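Verstead Library Opens Its Family Letters Archive to Everyone

VERSTEAD, 22nd September. The Gralton Letters, a collection of 1092 family letters written by mill workers and their relatives, can now be read online for free from anywhere in the world. Verstead Library finished the last batch this month, and we couldn't be happier to share it!

The letters came to the library from the Mustel family, who had kept them in hat boxes for three generations. They cover weddings, bad harvests, new babies, a long-running quarrel over a piano and more recipes for plum cake than anyone expected.

"I started reading one on my lunch break and missed my bus home," said Sewwandi Saha, head of local history at the library. "These people are funny, they're nosy, and they really miss each other."

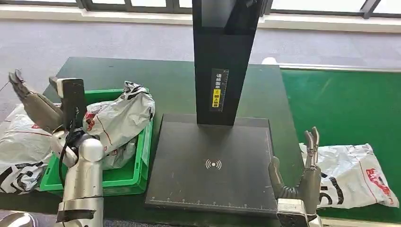
Visitors to the website can search by name, street or year, and 246 of the letters already have a full typed transcript beside the original handwriting. The rest will follow as readers work through them, and anyone with a free library account can join in. Nana Ofori, who runs the transcription program, suggests starting with a short one (the postcards are great for this) and moving on to the trickier hands later.

The library will also hold 2 open evenings in November in the Dumitrescu Reading Room, where Clodagh Cronin will talk about tracing family names and a selection of the original letters will be on the tables. Seats are free, but please reserve one at the front desk.

Press contact: Ruwan Roy, Verstead Library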